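SPEAKER NOTES – Shared Tables and Small Goods Packing
Prasano Workplace Forum, 17th January

Slide 1. Welcome the audience and state the subject: the use of one shared table for both desk work and light packing. Mention that the Duda site has 26 shared tables, and that the guidance applies to all of them.

Slide 2. Explain that small packaging should be brought to the table before work begins. Allow a moment for the audience to look at the slide.
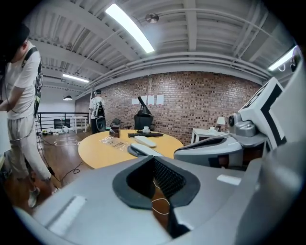 Slide 2: Round table with keyboard, cup and clear plastic bags.

Slide 3. Present the three surface rules. Drinks are kept behind the keyboard. Labels face up. Finished goods leave the table before the next batch is opened – this last rule was added in August at the request of the Caltero office. 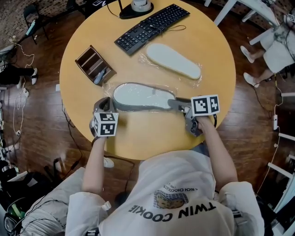

Wrapping flat goods requires more space than most staff expect. The guidance therefore asks for a clear area in the middle of the table, with office items moved back. Point out that each insole has its own piece of clear plastic wrap, and that the keyboard sits farther back on the table. Refer questions on materials to the Sandhu handout, page 5.

Slide 4. Invite questions. Feedback forms are collected at the door.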